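Les corbeilles du bureau blanc
Galerie mise en ligne le 20 mai 2021

Le rangement, chez nous, commence toujours par l'achat de quelque chose à ranger. Cette année, ce sont des corbeilles en osier. Tshepo Hlongwane tenait à l'osier, le catalogue Porov tenait à nous vendre du plastique gris, et il a fallu trois réunions pour que la vannerie l'emporte. Budget voté : 190 euros, livraison comprise, ce qui laisse encore de quoi s'offrir un feutre noir.

Les anciennes boîtes Nuva sont parties à la cave de la rue Mac Suibhne, où elles retrouveront leurs couvercles, perdus depuis deux déménagements.

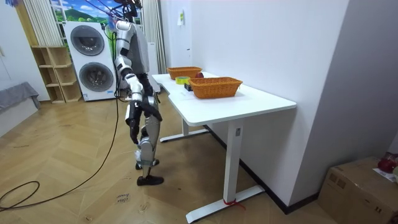 Deux corbeilles sur le bureau blanc, parquet à chevrons.

Le plateau a une découpe arrondie sur le devant, détail que la notice appelle « ergonomique » et que les miettes appellent la sortie. Pour le reste, la règle est simple : une corbeille, un contenu, un mot écrit à la main. Le mot se met devant, sur le blanc, en minuscules. Les majuscules ont été jugées autoritaires.

La corbeille « fruits » contient une banane et une pomme rouge, toutes deux d'un lisse suspect. Il reste de la place à droite pour qui voudrait élargir le verger.

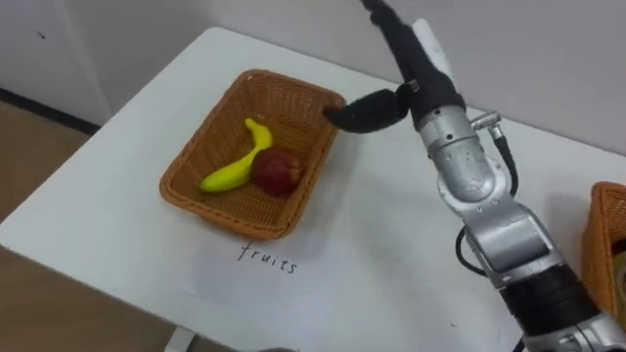
Dumisani Cele trouve qu'une étiquette en anglais n'engage à rien et demande qu'on passe au français avant juin, quitte à vérifier l'orthographe de « légumes » au préalable. Il préfère aussi les corbeilles à bord droit, plus faciles à aligner contre un mur.

La demande a été transmise. Le feutre est dans le tiroir du haut, celui qui coince.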